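Dindbridge 设计节开幕,有人去了吗?

山脚下的猫
2024年5月15日
昨晚去了开幕,河边那件大装置真的挺震撼的!Réka Katona 做的,钟楼一敲灯就跟着变。就是致辞太长了,站了快一个钟头,腿都酸了(旁边卖热红酒的倒是生意很好)。有没有人也在现场?

lanlan_07
在的在的,我站在桥那头,音响根本听不清,只看到灯。不过灯是好看的。

老陶不烧窑
泼个冷水,我觉得一般。去年那件至少能走进去,今年围了一圈栏杆,只能远远看。设计节嘛,又不是灯会。

山脚下的猫
栏杆我也不喜欢,可是晚上人那么多,不围不行吧。你白天再去一趟看看,听说影子落在草地上完全是另一回事。

半杯豆浆
联票值不值啊?官网写2,199,包12场讲座加工作坊,我大概只有周末能去。

lanlan_07
只去周末就别买联票了,单买两场讲座划算得多。Szabó 那场椅子的讲座要早点抢。

老陶不烧窑
Szabó 那场去年听过,五年没换过幻灯片。要去就去 Gesico 的老厂房,那边的展才像样,还不用门票。

半杯豆浆
Gesico 在哪儿?导览图上没找到。

山脚下的猫
在电车终点站后面,Lernier 咖啡馆旁边那个院子,走进去左手边。

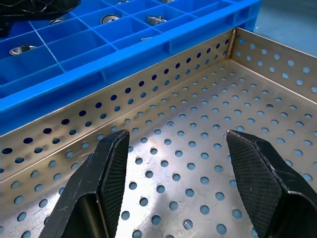

老厂房的展我也喜欢,主题是“日用之物”,跟开幕那种大场面完全两个路子。我看完回来老盯着家里外面的各种东西看,像这种打满圆孔的不锈钢托盘,孔一排一排错开,底下的蓝色从孔里透出来变成一个个小圆点,跟波点布似的,以前哪会多看一眼!老陶你说的对,这种展比较耐看,但我还是要替开幕装置说句话,小孩子看得可开心了。

老陶不烧窑
行吧,小孩开心算一条。我白天再去看一次影子,不好看回来找你。

lanlan_07
哈哈哈坐等。对了,装置是不是要留到七月?我爸妈那时候才过来。

山脚下的猫
志愿者跟我说会留,但没说到几号,你最好打电话问一下。

半杯豆浆
谢谢各位,联票不买了,先去老厂房。有人一起吗?我可以开车,还能坐两个。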